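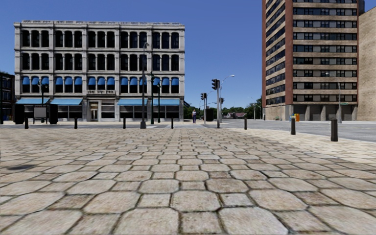 The bus let me off at the wrong end of Cerari and I had the accordion on my back and it was twenty minutes to closing.

Ran. You can't really run with an accordion. You sort of lurch, and the case bangs the same spot on your hip, and every few steps it lets out a breath like it's tired of you. My father's. He bought it in Alover before I was born, paid in cash, carried it home on his lap on the train. My mother told that story a lot. What she thought of the price, mostly.

Valdovinos had said on the phone, 3,000 if the bellows are sound. Be here before six. I said they were sound. I had no idea if they were sound. It had been under my bed since the funeral and before that under his.

Rent was due. Rent and the tooth. I'd done the sum on the back of an envelope so many times the pen went through.

A woman with a stroller asked me for the time and I just held my wrist out at her and kept going. Rude. I thought about that for a whole block.

The shop was on a corner. Bell over the door, old kind, on a spring. Violins hung up by the neck all down one wall. A man behind the counter eating soup out of a thermos lid, and he didn't get up.

"You're the accordion," he said.

I said I was.

"Put it there."

I put it there. The latches stuck, they always stuck, you had to hit the left one with the side of your fist, and I did that without thinking, and it was so exactly the way he did it that I had to look at the violins for a minute.

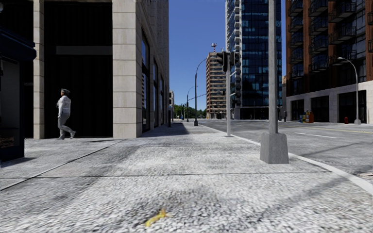 Cavska Night Writers' Club - Short Fiction

The man wiped his hands. He lifted it out like you lift a sleeping kid out of a car. Turned it over. Pressed his ear to it, which I had never seen anybody do.

"Smoker?" he said.

"Him. Yes."

"It's in the felt. Never comes out." He sniffed again. Not disgusted. Just checking.

Then he put the straps on and played, and I'd been ready for some kind of song but it was just scales. Up, down. Stopped at one key and hit it again. It buzzed. Hit it again.

"That one always did that," I said.

"This one's a reed. I can fix a reed." He wrote something on a pad. "These here, though. Somebody's been in already." He had the grille off now, I hadn't even seen the screwdriver. "Look."

I didn't want to look. I looked. Inside there was wax and dust and a strip of paper folded very small and jammed up against the wood. To stop a rattle, he said. People do it. Matchbooks, bus tickets, he found a communion card once.

He picked it out with tweezers and gave it to me.

It was a receipt. Alover, the music store, the ink gone brown. I had to tilt it toward the lamp. Deposit, 100. Balance on account, 4 years, and then a colum of dates in my father's handwriting, a little tick beside every one. February, with no tick. Then a tick.

So not cash. Not one day on a train with all the money gone out of his pocket. He'd paid it off a bit at a time and never told her, or else he told her and she liked her version.

"Well?" the man said.

"Well what."

"I can't do three. Not with the reed and the smoke. I'll give you two and I'll give it to you now." He was already opening the drawer. There was a clock behind him shaped like a banjo and it said five to.

Two didn't cover the tooth. It covered the rent, almost. I thought of him on some counter like this one every month, with his cap off, counting it out.

"What's the reed cost?" I said. "Just to fix."

He looked at me over his glasses. He shut the drawer.

"95," he said. "With the bellows tape, because you'll want the tape."

"I dont have it."

"No," he said. "I figured." He tore the top sheet off the pad and turned it round to me, and pushed a pen across. There was a line at the top for a deposit. He put a finger on it, soup still on the cuff.

I had bus fare and a bit over. I put down the bit over, then I put down the bus fare as well.

Signed it. He folded his copy, I folded mine, and mine went in my coat with the other one. He asked did I play. I said no. He said there was a lady upstairs who taught, mornings, she was strict, she'd take a beginner.

Then he turned the sign over and I was out on the street again with nothing on my back. Long walk home. My hip hurt in the place where the case should of been.

I was past the river before I thought about the landlord. I kept walking. My hand was going, inside the pocket, that one key, over and over - the one that buzzes.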